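4.2 How the box sets were read

Readers of the Lashari box set fall into two camps: those who watch the discs and those who own them. Our survey of 543 buyers was meant to tell the camps apart, and it did so with less effort than we had budgeted for. Of the respondents, 71 had not yet removed the shrink-wrap. One wrote in the margin of the form that doing so would be "a kind of vandalism".

The set itself holds 24 episodes, a booklet and an interview with the English dub's script editor, who spends most of it defending a pun. Paracha and Moulin have argued that extras of this sort are addressed to people who already like the programme (Paracha and Moulin, section 2). We agree, though we would add that they also seem to be addressed to the people who made them.
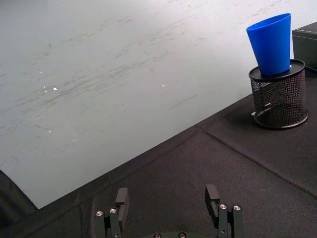 Figure 3. Work surface.

Buyers who did watch the discs split again over language. The subtitled track was described as "proper" by people who could not say what was improper about the other one. The dubbed track was preferred by anyone who reported cooking, ironing or minding children during an episode, a group the fan press rarely troubles to interview. Yousafzai found the same pattern among viewers of Pramum, and was told by a reviewer that ironing was outside the scope of media studies.

The forums were less divided. On Vultedwood, where we followed 11 threads through April, the longest argument concerned neither track but the spine of the box, on which the title is printed the other way up from the earlier releases. Feelings ran high. A member offered to print replacement sleeves at cost; another asked whether the paper stock would match, and the thread went on in that manner for some time.

We take the spine argument seriously. A box set is shelved far more often than it is played – the diaries in section 3 leave little doubt of it – and a publisher who treats the outside as packaging has misjudged which part was bought. Nedow, who issued the set, declined to comment on the spine but sent us a second copy. Its title is also upside down.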